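Section 6: Setting Up Your Self-Guided Trip on the Wullell Wine Loop

OK, you have the Trurnar trip pass, you've made your account, and your pass number is in your email. Good. Now we get to the part I like best, where you turn a pile of wineries into an afternoon that makes sense.

I've driven this loop more times than I should admit, and I still follow these steps every time I bring friends along.

Before you start

You'll need your pass number, a paper map (the free one from the visitor desk in Figueroa is fine), and the name of whoever is driving. Write that name down first. The driver doesn't taste, and the pass lets you mark one person as the driver so they get the food-only price at every stop.

Caution: the pass won't let you change the driver once the first stop has been scanned. Settle it over breakfast!

Planning the route

1. Open the trip planner and pick your starting end. I start at Figueroa and head uphill, so the steep stretch is behind me before lunch.

2. Choose your stops. The planner allows up to 6 in one day, but please don't do 6. Three is a nice day, four is a long one.

3. Set the time at each stop. The planner fills in 45 minutes, and that works at the smaller places. Add more if you want a cellar tour or if your group talks as much as mine does.

4. Pick a lunch spot. Kulus Vineyard has picnic tables under the oaks, and you can bring your own food as long as you buy your drinks there. Tap "hold a table" or you may end up eating on your tailgate (I have, and it was fine, but the view was a parking lot).

5. Tap "check route." Any stop that's closed that day turns gray. Swap it out and check again.

6. Save, then print. Yes, print! Phone signal gets thin past the bridge and drops out completely on the ridge.

Note: groups of more than eight have to call each winery directly. The planner will still draw your route, but it can't hold a tasting for you.

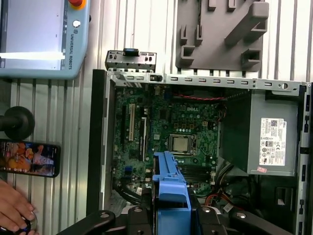
Rainer Diekmann wrote in to say he'd do step 4 first: "We picked our wineries, got everything timed just right, and then there wasn't a table left at Kulus until three o'clock. Now I hold the table and build the day on either side of it. Also, tell people to bring a cushion. Those benches are hard."

Fair point, Rainer. If you're going on a holiday weekend or any time in March, when the mustard is blooming between the vines, do it his way. The rest of the year my order works fine. The cushion I'm stealing.

On the road

7. Scan your pass at the front gate of the first winery, before you park. The gate staff will give you a wristband for each taster.

8. Reset your trip meter there. The paper map gives distances from that gate, and two of the turnoffs have signs so small you'll sail right past them.

9. Take the ridge road slowly. The top is at 1,173 feet, and there's a pullout 300 yards before it with room for a few cars. Stop there for the view -- not on the curve, where everybody seems to want to stop.

10. Keep your bottles out of the trunk on a warm day. I bring a cooler with a towel in the bottom and wedge it behind the front seat.

Caution: farm trucks use the ridge road during harvest and they need most of it. Pull over and wave them by.

If something goes wrong

Pass won't scan: turn your screen brightness all the way up and try again. If that doesn't do it, the gate can type in your number by hand.

Running late: skip a stop. Open the planner while you still have signal, tap the winery, and choose "release." They'll give your spot to someone else and you won't be charged the no-show fee.

Lost the map: ask at any tasting room. Ezequiel Tovar keeps a stack next to the register at the last stop on the loop, and he'll mark the quickest way back to the highway for you in pen.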